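PRESS RELEASE

Home-built robot arms from Grernham workshop will be open to visitors in June

Grernham. Sohail Memon and the members of the Lotudari shared workshop are pleased to present Ava, a project of two robot arms which work at the same table. The arms were built by the members in the evenings, in 153 working sessions, and the total cost of parts was about 3,950 pounds.

The first tasks for Ava are simple ones. The gripper must hold a small object between its two fingers and carry it inside a blue plastic bin.

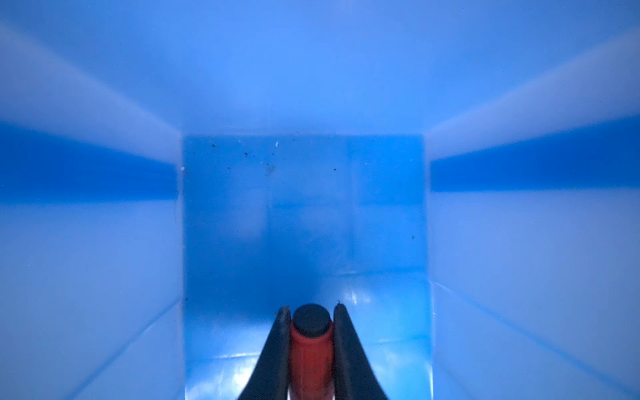

"We wished to begin with things that everybody has at home," says Mr Memon. "When the arm holds too strongly, the object can be damaged, and when it holds too weakly, it falls. To find the correct force has taken us many evenings."

Seven members take part in the building at present. The fingers were designed in the workshop and the control program was written by Mr Memon together with the Abbasi family, who also lent the first motors.

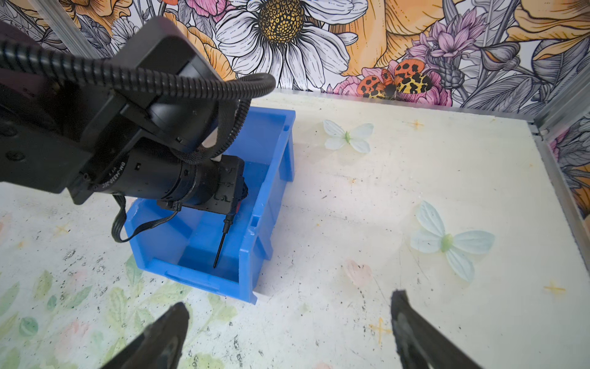

The second arm over the blue bin, with the gripper fingers open in front.

Visitors may see Ava in June, from 2 pm. The entrance is free, and children are welcome with an adult.

Contact: Sohail Memon, Lotudari Workshop, Grernham | © Lotudari | Back to top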